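Lirkex Room Pack for student teams
Simulated home rooms for robotics clubs and classes. Runs in Prodov 2 or later. License covers 18 seats for one school year.

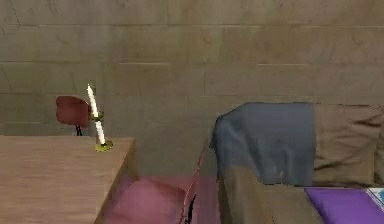 Bramwell, club kit editor, Fodato

The living room has a sofa with a throw blanket, a table with a candlestick, and a red chair by the wall. Teams write their own pick-and-place code and test it before the Thursday meet. The pack comes with 50 starter tasks.

Price: $58 per club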